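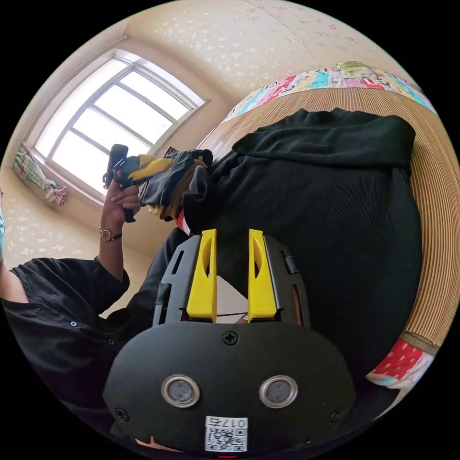

Lists > Bestville Robotics Club > Build and Practice > Thread view

Subject: Re: Cloth folding task, grippers and practice time

Hi all,

Answering Wajid's questions in one go so everybody has the same information. His message is quoted at the bottom.

The folding task stays in for the Jernano meet. I checked the rules again and each team gets 10 minutes at the table, with 2 handlers and one person reading out the steps. The garments are supplied by the hosts and we won't know which ones until the morning. Last year it was mostly T-shirts and one padded jacket, and the jacket is where we lost most of our points.

On the grippers: please close the fingers slowly. Two of the finger carriages went back to Bangash with stripped screws, and they took 16 days to come back. If a screw feels tight, stop and put the unit in the repair box with a note saying which side. Don't use the power driver on them.

For dark clothes, practice near the window if you can. The black shirts are hard to pick out in the recordings under the ceiling light alone, and the Pranduvum team told me they had the same trouble. Lift from the collar first, then bring the second gripper in from the side – going in from underneath just bunches everything up.

Please also write the gripper number on the log sheet before you start. We have 9 sessions from last month with no number on them and I can't match them to anything.

Practice is Thursday at the usual time. Somebody needs to bring an extension cord as ours has gone missing again.

Korkor

On Monday, Wajid Pirzada wrote:
> Is the folding task still on? I heard it was being
> swapped for the block stacking one.
> Also, who has the spare fingers? One of mine sticks
> about halfway and I don't want to force it.
> And can the new students handle the grippers at
> practice or do they have to do the log sheets first?
> Wajid

PS – missed the last one. New students can handle them, Wajid, as long as they do one log sheet first. Spare fingers are in the gray drawer.

Contact the list owner | Back to top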